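Dec 25, 2019

Flalthorpe workshop, bench notes. Humidity loggers, continued from the April pages.

Building empty, heating on the holiday setting, so a good day for a slow run. All five Vosent loggers were put in the sealed tub with the salt slurry at first thing and left until the readings stopped drifting. Four of them settled within 3 points of each other. Logger D sat 10 points high and stayed there. Same unit that read high in April, same direction, larger error. I had put the April result down to a poor seal on the tub lid. I withdraw that.

Pulled the cap off D. There is a film on the sensor face, greyish, slightly greasy under the loupe. Probably from the period it spent on the shelf above the varnish cupboard. Did not attempt to wipe it. The maker's sheet says bake and rehydrate, so it goes in the low oven overnight and back over the slurry afterwards. If it is still out, it gets retired and the Mussa store goes down to four loggers until a replacement is bought.

Downloaded the memory from all five before clearing them. 3,218 records from the Mussa store, one gap where logger B was taken down for a battery and put back with the clock wrong. Corrected the clock offset in the spreadsheet, original column kept alongside. Please do not overwrite the original column.
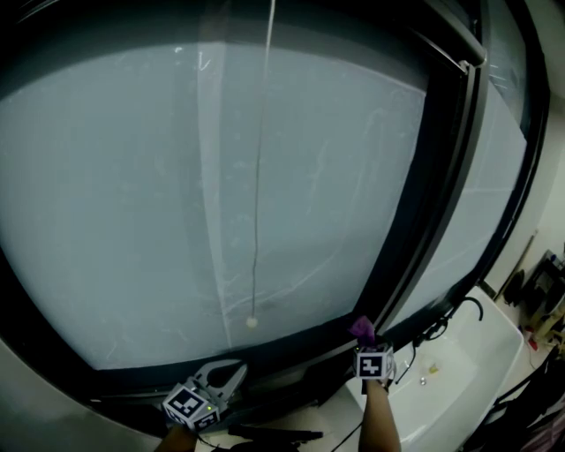 The Mussa figures show the usual winter pattern: relative humidity climbs through the night, drops quickly once the heating comes on, then creeps back. The swing is larger on the outside wall than in the middle of the room. Worth separating two things before anyone blames the wall. Air close to cold glass is cooler than the room, so its relative humidity is higher even when the moisture content is the same everywhere. A window like the one here, a large main pane with a narrower one to its right and a pull cord hanging down the middle, is a poor place for a logger, and the cord is an even poorer place to hang one. Keep them off the glass and off the outside wall, at shelf height, with air on all sides.

Converted the lot to dew point to check. The difference between outside wall and centre shrinks to almost nothing, so most of it is temperature. Logger D left out of that comparison.

Flurley samples: not started. The paper blocks need to come to steady weight first and the balance is drifting again. It was levelled, left an hour, then checked against the brass weights. Still wandering in the last digit - suspect the draught shield, one side does not slide fully home.

To do:
- D into the oven, then repeat the slurry run
- fresh slurry for the second tub, the old one has dried to a crust
- label loggers on the body, not on the cap (caps of A and C had been swapped)
- shorten the Mussa logging interval, the morning drop is too quick for the present one
- clean the balance rail and try the Flurley blocks again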